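Rivwood 周末修房记录 数据说明（README）

先打个招呼：我是这份数据的整理人，平时在 Tedley 上班，周末跟着大家去 Rivwood 片区给老房子刷墙、换门、修台阶。这个仓库里放的是我们这些活动的记录表，原来散落在各种聊天群、纸质签到表和一个谁都不想打开的共享表格里，我花了不少晚上把它们归到了一起。写得比较随意，别介意，能看懂就行！

当前版本整理于2018年8月25日，下面按我自己查资料时的顺序写。

这是什么

简单说，就是公司员工志愿修房活动的流水账。牵头的是 Tedley，油漆和工具多半由 Flollar 提供，Uniyal 借给我们货车和梯子（那几把梯子真的好用，我后来自己也想买一把）。每修一户，就有一条主记录，外加若干条工时记录和物料记录。

主记录一共187条，覆盖了24个街段。每条主记录对应一次上门，不是一户人家，这一点特别容易搞混。有的房子去了一次就收工，有的要先铲旧漆、补墙缝，过阵子再来刷面漆，于是同一个房屋编号会出现好几次。想按户统计的朋友，请先按房屋编号合并，不然算出来的数会虚高。我自己第一次做汇总就栽在这儿，还兴冲冲地发到了群里，隔天又灰溜溜地撤回来重发。

文件清单

visits.csv　上门记录，主表，一行一次上门
hours.csv　工时记录，一行是一个人在一次上门中的工时，人名已经换成编号
materials.csv　油漆、腻子、砂纸、门铰链之类的领用和退还
codes.txt　各种代码的中文说明，先看这个会省很多事

这几个文件都是UTF-8编码，逗号分隔，首行是字段名。用某些表格软件直接双击打开，中文可能会变成乱码，从“导入数据”那里进去选编码就好了。

主表字段

visit_id　上门编号，不重复
house_id　房屋编号，可能重复，原因前面讲过
block　街段代码，不含门牌号
work_type　工种，填代码：P是刷漆，D是门窗，S是台阶和扶手，Y是院子，Z是其他
start_time、end_time　开工和收工时间，24小时制
weather　天气，领队随手写的，没有统一格式
status　状态，分为完成、待续、取消
notes　备注，自由文字

说说notes这一列。我很喜欢它，里面有领队写的各种零碎，比如“东墙吃漆厉害，多带一桶”“屋主做了绿豆汤，很甜”“隔壁的狗不喜欢滚筒”。做统计的人可能觉得没用，可我每次安排下一趟活，都是先翻这一列。涉及屋主姓名、电话和身体状况的内容都删掉了，删过的地方写着“[略]”。

工时是怎么记的

到场签一次，离开签一次，中间吃饭不扣。早期的签到表只写了“上午”或“全天”，我统一换算：上午记3小时，全天按领队填的收工时间倒推。换算过的行，在est字段里标了1，原样录入的标0。如果您要算人均工时，建议两种分开看，混在一起会有点怪。

还有人签到忘了签退（包括我，好几回）。这种情况退出时间取全队的收工时间，est也标1。

路上的时间不算工时。群里为这个吵过一阵，有人住得远，开车来一趟不容易，觉得应该算进去。我理解，不过出发时间谁也没认真记过，补也补不出来，只好作罢。

物料表的几个坑

单位不统一。油漆有的按桶写，有的按升写，我保留了原始单位，放在unit列，没有强行换算，桶的大小前后换过，换错了比不换还糟。

颜色名是大家自己叫的。“米白”“奶白”“老白”在货架上可能是同一个色号，也可能不是。有色号的填在color_code里，没有的就空着。请不要替我猜！

退还数量偶尔会大于领用数量。看着像录错了，多半是把上一户剩的也一起退了。这类记录我没有改，在flag列里写了R，汇总时您自己决定要不要留。

滚筒套和手套算消耗品，后来干脆不登记了，所以越往后越少。千万别据此得出结论说我们越来越省，哈哈。

已知问题

有2个街段在重新划分之后换过代码，旧代码和新代码在codes.txt里都列着，主表里统一用新代码。

取消的上门也保留了一行，工时和物料为空。取消的原因大多写在备注里，下雨最多，其次是底漆没到货。

开工时间有几处写成了00:00，那是没填，不是半夜去刷墙。我们热情是热情，还没热情到那个份上。

怎么参与

发现错漏请直接提issue，写清楚visit_id和您认为正确的内容就行。手头有老签到表的同事，拍照或者扫描发给我都可以，字迹潦草没关系，我已经练出来了。改数据请不要直接动主表，先在changes文件夹里加一行说明，我合并的时候会对照着看。

使用上没什么特别的要求。拿去做课堂练习、写内部简报、规划别的片区的活动都欢迎，注明来源是Rivwood周末修房记录即可。唯一的请求：别试着从街段、时间和备注去反推是哪户人家。人家愿意让一群扛梯子的人进院子，这份信任我们想好好守着。

接下来的打算

12月之前我想把前后对比的照片索引也整理出来，只放编号和拍摄角度，照片本身要先逐户征得同意。另外想给物料表加一列“剩余去向”，现在仓库角落里堆着不少半桶漆，谁领走了、用在哪儿，全靠记忆。要是有人会写校验脚本，欢迎来帮忙，最需要检查的是收工时间早于开工时间的那些行，我肉眼看过一遍，肯定还有漏的。

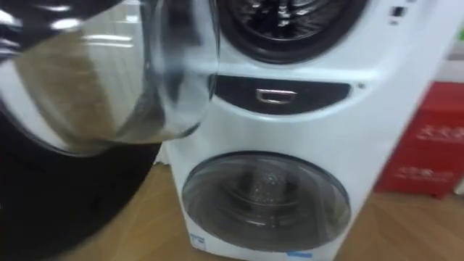
脚本用什么语言都行，能在普通笔记本上跑起来、报错时告诉我是哪一行，就非常感谢了。写好以后放进tools文件夹，顺手在文件开头注明怎么运行，我照着试一遍再合并。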